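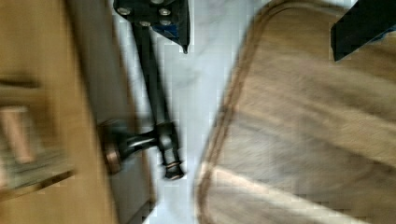

Azlan Raju wants to know if you can still get from Flemcombe to Drunovport without a car now that they cut the 83 bus. Yes! It just takes more patience than it used to. I did it in June and I have thoughts, so settle in.

First thing, the train does not go all the way anymore. You get off at Britarstead and cross the parking lot to the bus bay. The sign still says 83. Ignore the sign. The one you want is the 888 and it leaves from the far end, next to the ticket machine that only takes coins.

Bring coins. I'm serious. I stood there feeding it nickels with a line of people breathing behind me.

Somebody in my replies says the 888 is slower. It is, kind of? The 83 went straight down the highway and this one wanders through every little town on the river. But the river part is gorgeous – I put my book down and just looked out the window until my neck hurt.

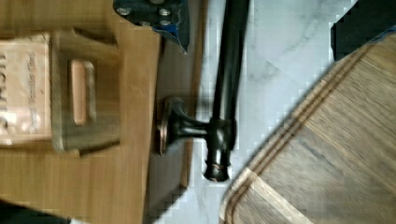 Anyway, sit on the left going out and the right coming back if you want the water. The seats over the wheels are terrible for knees. Back row is fine if you don't get carsick (I do, so I was up front with the grandmas, who had much better snacks than me).

There are two stops in Drunovport and the app doesn't tell you which is which. Get off at the second one, by the harbor. The first is way up the hill and you'll be walking down past a lot of car dealerships.

Food! Workneh, the little coffee place across from the harbor stop, opens at 7 a.m. and does an egg sandwich I have thought about every morning since. Get the hot sauce on the side, it's a lot.

Coming home is where people get stuck. The last bus that meets the train is early evening, way earlier than you'd think for summer. Miss it and you're looking at two hours on a bench in Britarstead with one vending machine.

Ask me how I know. It was out of everything except mints.

Oh and dogs ride free, even big ones – there was a Great Dane in the aisle and the driver just stepped over him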